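Winter swimming is back at the Jenddale pool

If you drove past the pool before breakfast on Friday and wondered why there was steam coming off it, the heaters are on and the winter swimmers have returned! I have been going since the first season and I still get a silly amount of pleasure from that first morning, walking across the cold concrete in bare feet with a beanie on, hearing the pumps going and seeing the lane ropes already out.

For anyone new to town, the Jenddale pool used to shut at the end of autumn and stay shut until the weather came good again. Three winters ago the council agreed to try keeping the 25-metre pool open in the mornings, with a cover on it overnight to hold the heat. Last winter we had 1,811 swims through the gate, up from 883 in the first year, and I reckon we can beat that easily if the people who keep telling me they're "thinking about it" would come and hop in.

The hours are the same as last year. Gates open at 6 am and the last swimmers are out by 9, when the school groups take over. Lanes one and two are for slow swimming (and I mean slow, nobody will tap your feet), lanes three to five are for everyone else, and lane six is left open for walking, floating and chatting. Lane six is where most of the news in this town gets passed on. 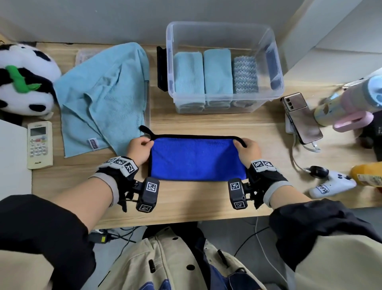 The big change this season is the change rooms. Those of you who swam last winter will remember the hot water giving up by twenty past seven, and the queue of blue-lipped people waiting for the one good shower. The old system has gone and a new one from Allar went in over the break. I stood under it for far too long on opening morning and it never dropped. There are also proper hooks now, and the bench along the back wall has been lifted off the floor so your bag doesn't sit in a puddle.

Sunil Wijesinghe is coaching again on the first morning of each week. Sunil taught me to breathe on both sides at the age of fifty-eight, after a lifetime of swimming in a slight curve, so I'm hardly neutral, but I do think his sessions are the best thing on offer in this town for the price of a pool entry. He doesn't shout and he doesn't own a whistle. He walks along beside you with his hands behind his back, and at the end of the lap he tells you one thing to change. My one thing last year was my left elbow. It is still my left elbow.

He has asked me to pass on that you don't need to be fit to come along. You need to be able to get from one end to the other by whatever method you like, and he'll take it from there. Goggles help. He keeps a few spare pairs in the office.
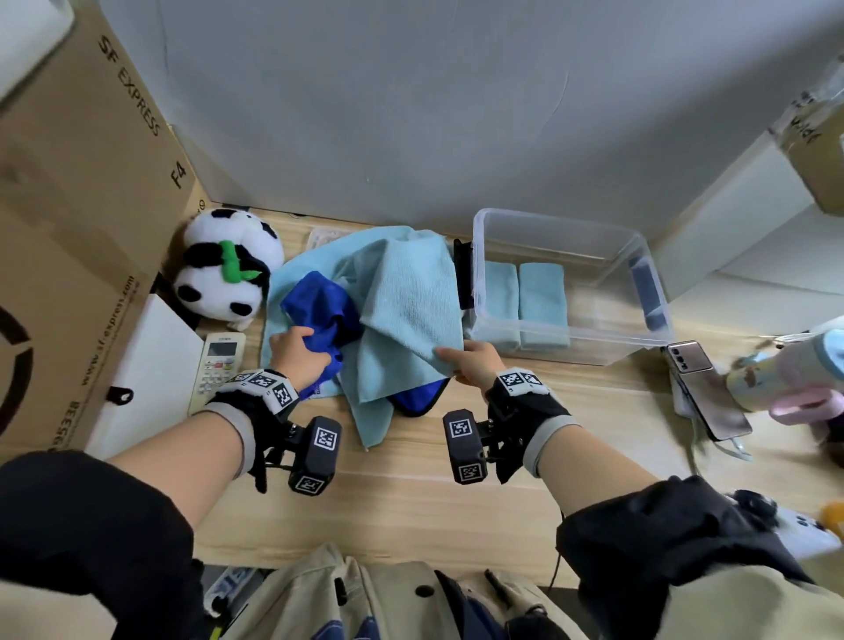 A word on what to bring, as I get asked this more than anything else. Bathers, a cap if you feel the cold, thongs for the walk from the change room, and something warm to put on the second you're out. Leave the big fluffy bath towel at home, it weighs a tonne by the time you've used it and it won't be ready for the next day. I'm a complete convert to microfibre towels, and I'd bring two, a large one like the light blue one in the pile there to wrap up in and a second one for your hair. Then a thermos. The kiosk doesn't open until half past eight in winter and you will want something hot well before then.

If you really feel the cold, a short-sleeved wetsuit top is fine and plenty of us wear one. I held out for two seasons out of pride and I can't tell you how much nicer it is. The water sits at a good temperature once you're moving, it's the first thirty seconds and the last thirty that get you.

The Chraibi bakery is doing breakfast for swimmers again, too. Show your wet hair at the counter before ten and you get a coffee and a cheese roll at the swimmers' price. The long table by the window is ours by habit. Please push the chairs back in, they were very good about us last year.

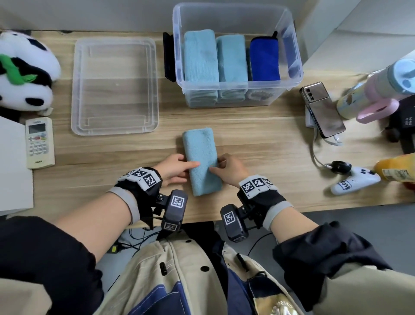 Then there's the Galtari swim in September, our end-of-season outing to the lake. It's 683 metres from the boat ramp across to the jetty and it's a lovely, friendly thing, with kayaks alongside the whole way and soup on the other side. Last year the sun came up over the hills as we were halfway over and everyone stopped and trod water to look at it. I've never seen that happen in a race, but it isn't one. If you start now with a couple of mornings a week you'll be well and truly ready. Names go on the sheet in the pool office, and there's a spot to tick if you'd like to paddle or ladle instead.

Season passes are at the front gate, or you can pay as you go. See you in lane six!

Comments

Marg T
Can confirm the showers are wonderful. Stayed in so long I missed my bus.

pelican_dave
Is the ramp still out at the shallow end? Mum would love to do the walking lane but she can't manage the ladder.

Ros
Dave, the ramp is back in and there's a new rail on it. Tell her to come at seven, that's when the walkers go.

Kel
Did the Galtari swim last year having never swum in a lake before. Bit weedy near the jetty but the soup was great. Pumpkin again please.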